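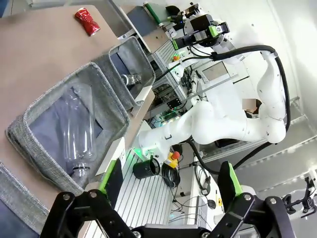

Omotbridge Sorting Kit for Clubs and Student Teams

Last updated: May
Reading time: 4 minutes

The Omotbridge Sorting Kit gives a school, college or university club everything it needs to run a recycling sort on a two-arm bench, apart from the arms themselves. It was put together for the Kunura student challenge, where teams program their arms to pick up empty drinks containers and put each one in the right basket. Clubs that don't plan to enter can use it as a term project.

The kit is sold by Grivico and comes in one carton.

What the task involves

Three fabric baskets stand in a row along the edge of the table. One is for glass bottles, one for plastic bottles and one for cans. The containers go on the open table behind them, some upright and some lying down, and the arms have to clear the table.

It sounds easy and the first few picks usually are. Clear plastic is hard for a camera to find against a pale table. Clear glass next to clear plastic is harder still, and a crushed can gives the fingers a different shape to close on every time. Teams should expect to spend most of their hours on these.

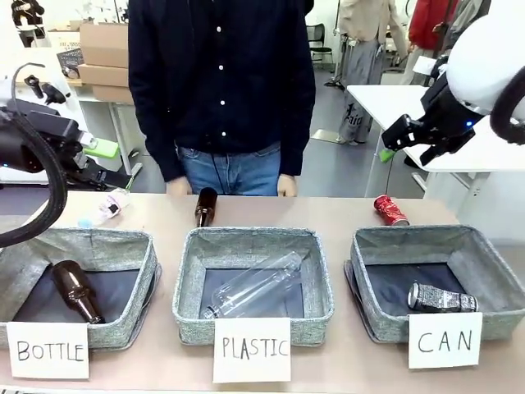 Grivico Education Desk
Product notes, clubs and competitions

The labels are plain paper, written with a marker in capitals and propped against the front of each basket: BOTTLE, PLASTIC, CAN. Challenge rules allow teams to swap the order of the baskets between rounds, so a program that relies on position alone will lose points. Write your own labels, and write them large.

In the carton

Fabric baskets, grey with a dark lining
Blank paper cards and a black marker
Green finger pads for parallel grippers, with spares
Table marking tape
Printed task sheet and score sheet
Access code for the Zamora practice set

You supply the bottles and cans. Rinse them and leave them to drain overnight. Mixed brands and sizes are better than a matching set, and it is worth keeping a few dented ones.

The Zamora practice set

The code opens a download of 1,598 short recorded picks, made with the same baskets on a tan table. Of these, 76 are failed picks, kept in and marked as failures — dropped bottles, missed grasps, a can pushed off the table. Teams can train on the full set or use it to check their own recordings. It needs a free account, and one account covers the whole club.

What you need already

2 arms with parallel grippers, one on each side of the table
A wrist camera on each arm, and one fixed camera with a view of the whole table
An emergency stop that can be reached without leaning over the bench
Even lighting, with no direct sun on the table

The finger pads fit grippers with a flat bolt-on tip. Check the drawing on the task sheet before ordering if your fingers are curved or home-made.

Running a session

Allow one student at the table to set out containers and one at the computer. Whoever is at the table keeps their hands down and clear while the arms are live. Agree on a word for stop before you begin — it saves arguing later.

Pads wear faster on glass than on plastic. We rate a pair for 1,000 picks, after which grip on smooth bottles starts to go. Replacement pads are sold separately, as are baskets.

Orders from schools and colleges can be placed on account. Returns are accepted on unopened cartons only.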